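Wernham Institute of Technology
Department of Mechanical and Systems Engineering
Robot Learning: Course Handout for Week 6
Learning Household Tasks from Demonstration

Reading for this session: Chapter 4 of the course reader, sections on behavior cloning and action chunking. Students should also bring their notes from the Tuesday laboratory.

1. Purpose of the session

This handout covers imitation learning for tabletop tasks, with attention to how the training set is built and how results are reported. The worked case is the Loson kitchen study, carried out in the department's teaching laboratory. The study asks whether a single policy trained on a modest number of demonstrations can handle bread, plates and small appliances when the objects nearby are changed between episodes.

2. The method in outline

In behavior cloning, the policy is a function that takes an observation and returns an action. The observation consists of camera images and the joint positions of the arm. The action is a target position for the arm together with an opening width for the gripper. Training reduces the difference between the action the policy proposes and the action the human operator took in the same situation.

The weakness of the plain method is well known. A small error moves the arm into a state that the operator never visited, and the next prediction is made from unfamiliar input. Errors then build on one another. The Loson study addresses this in two ways. First, the policy predicts a chunk of 14 actions at a time, which shortens the chain of separate decisions. Second, the operators recorded recovery episodes, in which the arm begins from a poor position and is guided back to a useful one.

3. The training set

The full set holds 3,875 episodes. Of these, 1,000 were set aside before training and used only for evaluation. The split was made by table layout, so that no layout appears on both sides. Splitting by individual episode would have placed nearly identical recordings in both sets and raised the reported score without any real gain in skill.

Layouts combine the objects needed for the task with others that have no part in it. In a toaster layout, the bread and plate matter to the task, while fruit such as an apple, a peach or a persimmon serves as a distractor. A policy that has tied its motion to the position of the fruit will fail once the fruit is moved. 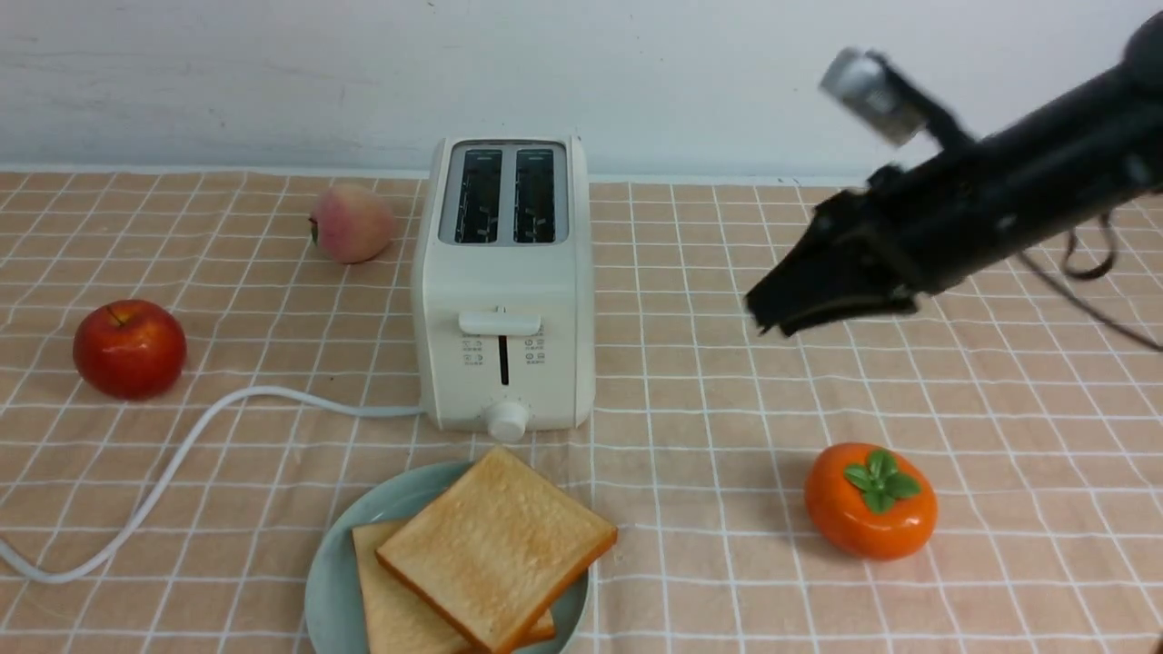
Why is the evaluation set chosen before training begins?
Choosing it first prevents the results from guiding the choice. If layouts were set aside after the policy had been tried, there would be a risk of keeping those on which it did well.

4. Reporting results

Each trial is scored by stage: reach, grasp, transfer and release. A trial counts as a full success only if every stage is completed without help from the operator. Stage scores must be given alongside the full success rate. Two policies with the same overall rate may fail at different stages, and the remedy for a missed grasp is seldom the remedy for a poor release.

Reports should also state the number of training runs. The Loson study trained each version of the policy with 2 random seeds, a low number, and its authors treat small differences between versions as unsettled. Students are expected to show the same caution in their own reports.

5. Assignment

Using the layout list on the course page, propose a split of your own and defend it in one page. State which objects serve as distractors and how their positions vary. Submit the page through the course site before the next laboratory session. Late work is handled under the department's standard policy.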